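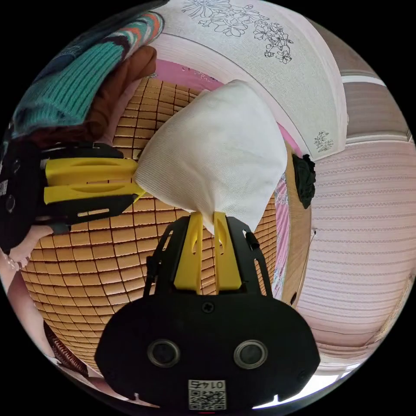

Ticket 743: Dryer stops mid-cycle, towels left damp

Status: Closed
Site: Trundport laundry room, ground floor
Equipment: Gotura vented dryer, unit 2 of 2
Opened: May, 8:15 a.m.

Reported problem

Unit 2 starts normally, runs for part of the cycle, then shuts off with code F4 on the display. The drum light stays on. Towels come out damp in the middle and warm on the outside. Socks and other small items are usually fine. The same thing happens on Normal and Heavy. Unit 1 is not affected and takes the same loads without trouble.

Please look at this before the weekend changeover. We are running everything through unit 1 and it is backing up.

Update 1, 9:40 a.m.

Confirmed the fault. Ran a load of damp bath towels on Heavy. Dryer stopped after 40 minutes with F4. The manual lists F4 as "airflow or exhaust temperature." It does not say which.

Checked so far:

Lint screen was clean. Washed it in the sink anyway to take off any softener film, dried it and put it back. No change.
Door seal is in good shape, no tears, no flat spots.
Drum turns freely by hand. Belt was not slipping during the test.
Power at the outlet is normal and the plug is not discolored.

Update 2, 10:30 a.m.

Pulled the dryer out from the wall. The foil duct behind it was pushed nearly flat where it meets the wall collar. It looks like the machine was shoved back too far the last time someone cleaned behind it. Straightened the duct as well as I could and ran the same load again. It went longer this time but still stopped with F4.

Took the duct off and ran the dryer for ten minutes with the exhaust open to the room. Strong airflow at the back of the machine. No code. That points to the duct run or the outside hood, and the blower is probably OK.

Reply from front desk, 10:52 a.m.

Is it safe to keep using it for small loads today? Also, guests in Radebe have asked for more hand towels and we have none dry.

Update 3, 11:05 a.m.

No, please leave it off until I have the duct sorted out. Unit 1 is on its own duct and can be used. Put the hand towels through by themselves and they should be done sooner than a mixed load. I have taped a note on the door of unit 2.

Update 4, 1:20 p.m.

Went outside to the exhaust hood. The flap was stuck partly closed with packed lint, and there was more lint in the elbow just inside the wall. Cleared both with the long brush and the shop vac. The flap now opens all the way when the dryer is running and drops shut when it stops.

Replaced the crushed foil duct with a short length of rigid duct from the shelf in the Nika storeroom. Used foil tape on the joints. Did not use screws, they catch lint.

Update 5, 2:45 p.m.

Test load of wet bath towels, Heavy, full cycle. Finished with no code. Towels were dry through, including the seams.

Second test, mixed load with sheets. The sheets wrapped around the towels and two of the towels were still damp when the cycle ended. No F4, so I am treating that as a loading problem. Wash and dry sheets separately if you can. If you can't, stop the machine halfway and pull them apart.

Cycle counter read 1,051 at the start of the first test. The service sticker inside the door shows 462 as the reading when the duct was last cleaned.

Reply from front desk, 3:10 p.m.

Used it for one load just now and it worked. Can we get something in place so this doesn't build up again?

Update 6, 3:30 p.m.

Added a duct and hood check to the spring and fall maintenance lists for both dryers. Also put a strip of yellow tape on the floor behind unit 2. Back feet should not go past the tape when the machine is pushed back.

Things the desk can watch for between checks:

Loads taking noticeably longer than they used to
The top of the cabinet getting too hot to rest a hand on
The outside flap not moving while the dryer is on
A musty or scorched smell in the room

If F4 comes back, switch to unit 1 and reopen this ticket instead of starting a new one.

Parts used: one length rigid duct, foil tape
Parts to reorder: rigid duct, one length
Resolution: Blocked exhaust hood and crushed duct. Cleared and replaced.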